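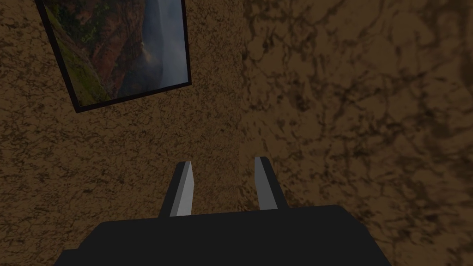 Chapter 2
Mud on the Wall: Getting to Know Earth Plaster

When I was an apprentice I thought plaster came in a bag. You cut the top off, tipped it in a bucket, added water and hoped the boss was looking the other way when it went lumpy. Then I went to work for Kimie Hattori on an old farmhouse at Drironside, and on my first morning she handed me a shovel and pointed at the paddock. The plaster was out there, under the grass. I dug for most of the day and learned more about walls than I had in the whole year before it!

So we start this chapter outdoors. Chapter 1 dealt with what a wall has to do: hold itself up, keep the weather off, and let moisture in and out without coming to grief. From now on we're going to put something on that wall, and I'd like you to know the stuff with your fingers before you meet it in a table. If you can lay your hands on a bit of subsoil this week, please do. The reading will make a lot more sense with dirt under your nails.

What you should be able to do by the end

Explain what clay, silt, sand and fibre each do in a plaster mix
Carry out a jar test and a ribbon test and write up the results
Name the usual coats in an earth plaster job and say what each is for
Recognise the common kinds of cracking and suggest a likely cause
Prepare three test patches and compare them fairly

Words to watch for

Body coat, finish coat, key, slip, slaking, subsoil, temper. They're all in the glossary at the back, and I've tried to explain each one the first time it turns up. "Key" is the one that trips people up. It means roughness that plaster can grab hold of, and it has nothing to do with locks or with colour.

2.1 What's in the bucket

Earth plaster is sand held together with clay, usually with some chopped fibre through it. The sand does most of the work, oddly enough. Sand grains sit against each other and give the coat its bulk, and they don't shrink when the water leaves. Clay is the glue. It swells when wet and shrinks as it dries, and that shrinking is where nearly all of a beginner's troubles come from. Silt sits in between the two in size and doesn't help much with anything. A bit of it is fine. A lot of it gives you a wall that rubs off on your jumper.

Fibre is mostly straw where I work, chopped short for the body coat and shorter again for the finish. Noboru Kudo, who taught me finish work after I left Drironside, would stand there rubbing dry straw through a sieve for what felt like hours, and his finish coats came up with tiny gold flecks all through them. I've also used cattail fluff, hemp, and (once, for a client who asked very nicely) the hair of two large dogs. It held beautifully. It also smelled of dog for the whole of September, so talk to your client first.

Then there's water. Clean enough to wash in is clean enough to mix with. Beginners use too much of it nearly every time, me included, and a sloppy mix shrinks more than a stiff one made from the very same dirt.

2.2 Reading your soil

Topsoil is no good to us. It's full of roots and rotting things, and it belongs in the garden, so scrape it aside and put it back when you've finished. You want the subsoil underneath, often paler or redder, and usually harder to dig.

Start with the jar test. Fill a straight-sided jar a third of the way with crumbled subsoil, top it up with water, add a pinch of salt and shake it until your arm complains. Set it down somewhere level and leave it alone. The sand drops first, then the silt, and the clay settles last and may take days over it. Measure each layer against the whole. My favourite jar of all time came from a road cutting near Gesovton, and it had 55 mm of sand in a total of 100, with a lovely thick band of clay over the top. I kept that jar on my windowsill for years.

The jar has its limits. It tells you how much fine stuff there is, but clays differ a great deal, and a small amount of a sticky one can shrink more than a big dollop of a mild one. For that you need the ribbon test. Take a damp lump, roll it to a sausage as thick as your thumb, then squeeze it out flat between thumb and finger and let it hang. A sandy soil breaks straight away. A strong clay soil will hang down a fair way before it lets go. Do it several times and write down every result, including the ones you don't like.

Parviz Naseri and I once had a proper argument about whether you need anything past these two tests. He's a soil man and he likes a laboratory. I like a test patch on the real wall. We ended up doing both on the same job and agreeing with each other, to our mutual disappointment.

2.3 Why a wall needs tooth

Plaster doesn't care how good the recipe is if there's nothing to hang on to. Mud brick and rammed earth generally offer a decent grip once they've been brushed down and dampened. Straw bale is terrific. Painted board is hopeless unless you give it a gritty undercoat, and I'll show you how to make one in section 2.6.

Run your palm over the wall before you do anything else. If it feels slick, scratch it. If it comes away dusty, brush it and brush it again, then mist it with water until it darkens but doesn't shine. A shiny wall has a film of water sitting on it, and your first coat will slide down that film and land on your boots.

The first thing to go on is slip, a runny clay paint about as thick as cream. Work it in with a stiff brush and get the body coat over it while it's still tacky.

From the job book: the hall at Cakow

I keep a job book and I'll quote it through these chapters, spelling tidied up. This entry is dated 11th December.

"Hot. North wall of the hall drying much faster than the south. Leen Hattar hung wet sheets in front of it after lunch and the surface evened out by tea time. Fine map cracks along the top of the first bay, none through to the slip. Riku Hamada wants more sand in the mix, I want more straw. Put up a patch of each next to the door. Batch 119, same heap as before."

We mixed more than 100 batches for that building and gave every one of them a number, and I was very glad of it when a colour change showed up later and we could trace it to a new load of sand. Get into the habit now, even if you only have a few buckets on the go.

As for the argument, Riku's patch dried with fewer cracks and mine was tougher at the corner where people brushed past with ladders. We used his mix on the flats and mine on the edges.

Before you read on

Have a go at these in your own notebook. Rough notes are fine.

Find a plastered or rendered wall near you and spend ten minutes with it. Look along it from one end with the light behind you, then from the other. Sketch any cracks and note which way they run.

Start a jar test today, so it has settled by the time we reach section 2.4.

Talk to someone who lives in an old house about what they've had to patch, and what they patched it with. You'll hear about cement, almost certainly, and we'll come to the harm it can do on earth walls in Chapter 5.

Bring your notes and your jar to the next section. Keep the lid on for the trip.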